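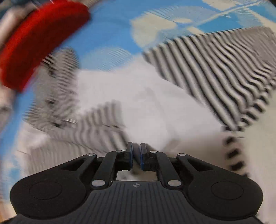 *Between takes, gripper open.*

Telma Vergara was paid by the accepted take, and by lunch she had 46.

The work was simple to explain. She held the gripper by its handle, picked something up, put it down somewhere else, and pressed the button with her thumb. The camera on the tool kept everything between one press and the next. At the end of the day the takes went to Ikis, where a model was learning to pick things up, and the next morning a list came back with a yes or a no beside each one.

The room was on the second floor of the Verhoeven building, over a tile showroom. It had two tables, a sink, a shelf of household goods, and a wall with a city on it. Blue sky, white clouds, tall striped buildings. Ottmar Sperling said the last tenant had been a travel agency.

Ottmar ran the room. He had come over from Hiveck when Hiveck closed its training group, and he still wrote his notes in a Hiveck binder.

"How many no's this morning?" he asked her.

"Nine."

"What did they say?"

"Too fast, mostly. Blur."

He turned to a clean page and wrote that down. "You swing it when you come back to start," he said. "You grab fine. Then you finish and you swing your arm around like you're carrying a grocery bag."

"The take's over by then."

"It isn't over until you press. You press late."

She tried it. She picked up a sponge, set it on the rack, and pressed before she moved her arm. It felt wrong, like hanging up on someone. She did it again with a cup, and again with the cup on its side.

The contract was for 1000 takes of each task, and there were 40 tasks on the sheet taped to the cabinet. Cup to rack. Lid to pot. Sock to drawer. Telma had started in the spring on sock to drawer and she still folded her laundry at home with two fingers and a thumb. Her son had pointed it out. She told him it was a good way to fold.

At two o'clock she put the gripper down and sat on the step stool with her sandwich. Ottmar was going through yesterday's takes on the laptop. He played them at double speed with the sound off.

"Come look at this one," he said.

It was from the afternoon before, the dish towel task. The fingers came in over the towel and stopped. They closed a little, opened again, moved to the left, and took it by the corner.

"They said no to that?" she asked.

"They said yes to it. Trevton flagged it."

Trevton was the company that checked takes for Ikis. Telma had never met anyone from there. They were initials on the list.

"Flagged it for what?"

"They want more like it. Where you change your mind." He played it again. "The model never does that. It goes in, and if the towel's not where it thought, it closes on nothing and carries nothing over to the rack. They sent me a clip. It does the whole thing, very neat, puts nothing on the rack and goes home."

Telma watched her hand hesitate a second time. She remembered it. The towel had been bunched up, and she had been thinking about whether she'd left the car window down.

"So I should do it on purpose," she said.

"That's what they're asking."

"Change my mind on purpose."

"I'm only reading you the note."

She washed her hands, dried them, and picked up the gripper. She threw the towel on the table so it landed badly. She went in, stopped, moved left, took the corner. Then she pressed.

"That looked like acting," Ottmar said.

"It was acting."

"Again, maybe. Throw it without looking."

She turned her back to the table and threw the towel over her shoulder. It went off the far side and onto the floor. She went around and crouched, and for a moment she honestly could not see a good place to hold it. She tried the middle and it slid out. She tried the hem and it came up with the rest hanging under it, and she carried it to the rack that way and let go.

She pressed.

Ottmar had stopped typing. "The floor's not in the task," he said.

"Do you want me to delete it?"

He looked at the binder, and then at the sheet on the cabinet. Downstairs someone was dragging a pallet across the showroom.

"Send it," he said. "Put a note on it. Say the towel fell."

She typed *towel fell* in the box and reached for the towel again.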